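# Comparing two gripper fingers for small block pick-up

Raghda Mansour
4 April 2022

## What we wanted to find out

The Latell gripper came with rigid fingers, and the group before us had already printed a second pair with a soft pad on the inside, called the Đàm fingers after the student who drew them. We wanted to know which pair was better at picking up small wooden blocks from a hard surface using only the wrist camera. The arm, the controller (Loda) and the closing speed stayed the same for both.

## Method

Each trial started with the arm at its home position. The operator chose a block on the camera view, and the controller moved in, closed, lifted and held for eight seconds. A block that slipped or turned in the fingers during the hold was a failed trial. We used painted and plain blocks because paint changes how much the wood slides.

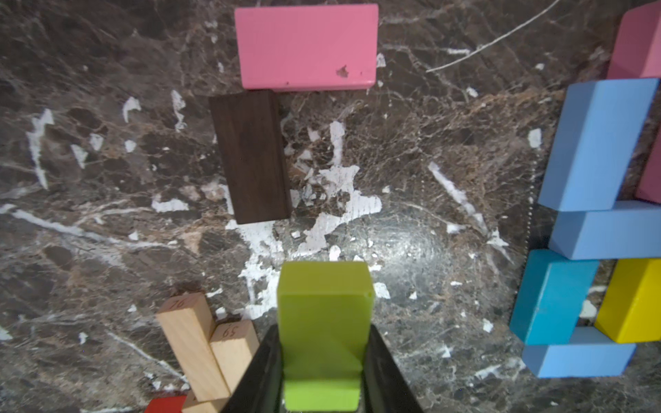
The surface mattered more than we expected. At Trultstead we had tested on gray felt in November, and the block finder needed almost no tuning there. Polished stone gives it reflections and white patches to deal with, and pale wood was the hardest to pick out. We raised the color threshold and saved 2196 camera stills to check the new setting against.

## Results

We ran 29 trials with each pair. The rigid fingers held the block in 24 of them. The Đàm fingers did better on blocks gripped off-center, but they were slower to let go - the pad sometimes stuck to painted faces and dragged the block up to 8 mm on release.

## Still open

We did not test blocks lying against each other in a systematic way. The wrist camera also loses sight of the target's lower part once the fingers close, so a second fixed camera would be worth trying with the same trial list.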